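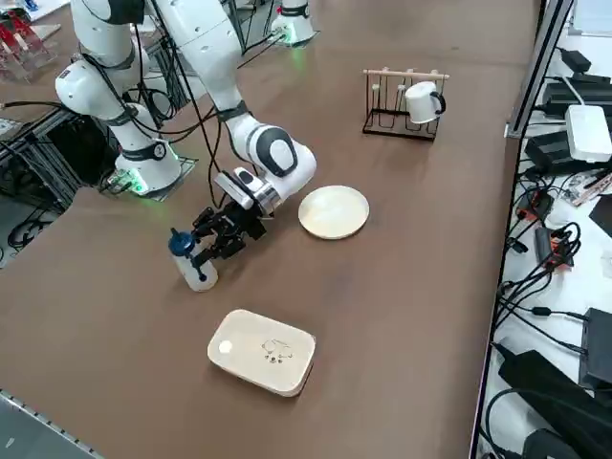
A small plastic bottle with a blue screw cap.

I buy the same glue every time, and the last bottle I brought home had REFILLABLE printed across the label in letters bigger than the word glue. So I went looking for the refill. The hardware store in Miltholm doesn't carry it. Neither does the big place out by the highway, where a clerk told me they had it in February, maybe, and pointed me to a shelf of new bottles.

The company is called Skuvell, and its website does sell a refill. It comes in a plastic pouch, it ships alone in a padded mailer, and it costs 43 cents less than a full bottle with a new cap. Shipping is extra. I don't know who does this twice.

I have the same trouble with my dish soap. Leitner put up a refill station at our supermarket last year with a lot of green paint and a sign saying 1113 bottles had been "saved." Saved from what? The number hasn't changed since I first saw it, and one of the 3 taps has had tape over it most of that time. You also have to use the Leitner bottle, bought new, because the nozzle won't fit anything else. My old Arkska bottle held up fine for years and would have done the job.

I'm not against refilling things. My grandmother did it with vinegar and lamp oil and never thought it needed a slogan. What bothers me is being handed a chore and told it's a favor to the planet, while the store goes on stacking new bottles at the end of every aisle. If a company wanted the old ones back it could charge a deposit. People return cans for a nickel. They'd return these for a quarter.

Some 70 percent of the people I've griped to about this say at least it's a start. Maybe so. I'd like to see the start that comes with a lower price and a tap that works - until then I'm reading that word on the label the same way I read "family size."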